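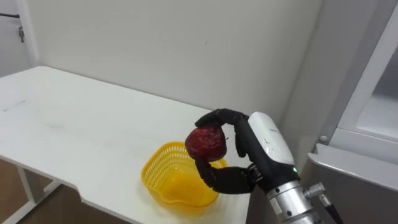 Section 2: Planning your purchase

2.1 Before you ask for a quote

Welcome to the best part of the whole project! Nothing has been ordered, everything can still be changed, and an afternoon with a tape measure now will save you weeks of waiting for parts later. This section takes you from a first idea to an order form for a Sturura household task station, with the robot, the furniture it works at and all the bits in between.

Have these ready:
Floor plan of the room, with doors and sockets marked
Your spending limit, and who has to sign it off
The Kurkness planning sheet (last page of this guide, copy it as often as you like)

2.2 Choosing the tasks

1. Write down the jobs you want the robot to do in its first three months. Use plain verbs: pick up, put down, open, close, carry.

2. Next to each job, write the object and where it ends up. "Apple into basket" is a lovely first entry. It asks for a proper grasp on something round and a gentle release, and the shopping costs next to nothing.

3. Mark every job that needs fingers. If most of your list is marked, budget for multi-fingered hands from the start. Changing over from simple grippers afterwards means new wrist parts and new cables as well, and you pay for the fitting twice.

4. Mark every job that needs the robot to move its feet. If there are none, ask for a price on the fixed-base version. It is a super machine and leaves far more of your money for spares.

Note: Keep the list short. Five jobs done well will teach your team more than a long list half finished, and the planning sheet only has room for 5 anyway.

2.3 Planning the room

5. Draw the table first. A plain white top is a good choice, and you can buy one from any office supplier. Ours came through Mwaipopo, but do shop around.

6. Add any appliance the robot will use, such as a fridge. Check the handle. Recessed handles and bar handles need different grasps, so buy the model you want to practise on and stick with it.

7. Leave clear floor in front of the appliance for the robot to stand and step. Then draw the door at its widest swing and see what is left. Most first plans fail at this step, so use a pencil!
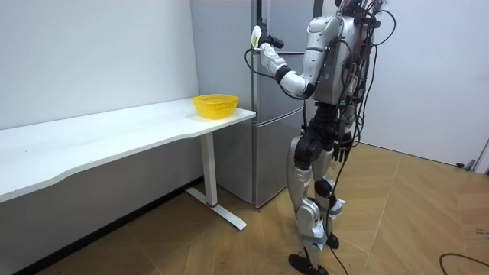
8. Plan the cables while the drawing is still in front of you. Work out where each one leaves the robot, where it reaches the wall, and how much slack a step or a raised arm will want. Order one length longer than you think.

CAUTION: Loose cable on the floor is a trip hazard for people and robot alike. Include cable covers or an overhead run in your budget. Do not leave them for "later".

CAUTION: Check what your floor can carry before you order. The weight of each model is on its data sheet. Upper floors and raised floors need a written answer from the building owner.

2.4 Filling in the budget

9. Copy the robot price from your quote into line A of the planning sheet. Delivery and unpacking go on line B, as they are quoted separately.

10. Put furniture and appliances on line C. Second-hand is absolutely fine here. A few scuffs make no difference to the work.

11. Put spares on line D. We suggest 2 sets of finger parts and one full set of hand cables. Standard parts from the Skaltummont store are sent within 44 working days, and that feels very long when a hand is out of use.

12. Put practice objects on line E. Baskets, plastic tubs, cups, fruit. An allowance of 100 pounds goes a wonderfully long way, though real fruit has to be replaced, so treat it as a running cost.

13. Add staff time on line F. Count the people who will set up, supervise and tidy away after each session. Teams often miss this line out and then wonder why the robot is idle by October.

Note: If the total is over your limit, go back to step 4 before you cut line D.

2.5 Sending the order

14. Send the planning sheet and room drawing together. We check one against the other and will ring you if a measurement looks tight.

15. Keep a copy of both by the work area. You will need them again in Section 3, Receiving and unpacking.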